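工单编号：3686
所属项目：Gollus 双臂操作策略仿真评测
提交单位：Mirnena 研究所操作学习组
受理单位：Rudport 平台运维组
优先级：中
状态：已解决，待复核

一、问题描述
提交方在 Gollus 仿真环境中复现基线结果时发现，同一策略权重、同一随机种子在两台计算节点上得出的任务成功数不一致。节点甲在15回合中成功9回合，节点乙在相同的15回合中成功8回合。差异集中于一个回合：右手接近目标设备后，接触判定在节点乙上未被触发，回合以超时结束。按照 Hauksdóttir 评测规程，固定种子条件下的结果应逐回合一致，故提请排查。

二、已排除因素
经核对，两节点的策略权重校验值一致，场景资产版本一致，初始关节角逐项比对无差异。提交方曾怀疑图像预处理存在偏差，受理方将首帧观测导出后逐像素比较，未发现不同。渲染环节据此排除。

三、排查过程
上午10时，受理方在节点乙上单独重放该回合，并开启接触日志。重放采用头部视角，画面上下保留黑色填充带，与训练数据的输入格式相同。双手在厨房类场景中的位姿按步记录，供两节点对照。

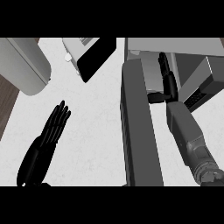
对照结果显示，两节点的轨迹在前段完全重合，自右手进入目标区域后开始出现微小偏离，并随步数累积。进一步检查发现，节点乙的物理引擎配置文件沿用旧版模板，接触求解的迭代次数低于规程要求，且并行归约未设为确定性模式。左手在该回合中不承担接触任务，其轨迹全程无明显偏离，与上述判断相符。

四、处理措施
1. 将节点乙的配置文件替换为现行模板，恢复规定的求解迭代次数。
2. 在两节点上统一启用确定性归约。
3. 在评测启动脚本中增加配置校验，校验值不符时终止运行并写入错误日志。

五、验证结果
下午4时，两节点重新运行全部15回合，成功数均为9，逐回合判定一致，轨迹误差处于规程允许范围之内。启用确定性归约后单回合运行时间有所增加，提交方确认可以接受。

六、对研究结果的影响
节点乙此前产生的消融实验数据不应继续引用。提交方须在8月内完成重跑，并在方法部分注明求解器配置及归约模式。由节点甲产生的主结果不受影响，无需更正。

七、遗留事项
旧版模板仍存于共享目录，拟在复核通过后移入归档区。其他使用该目录的课题组请自行核对配置校验值，如有不符，请另行提交工单，并附接触日志及种子列表。

填报：Rudport 平台运维组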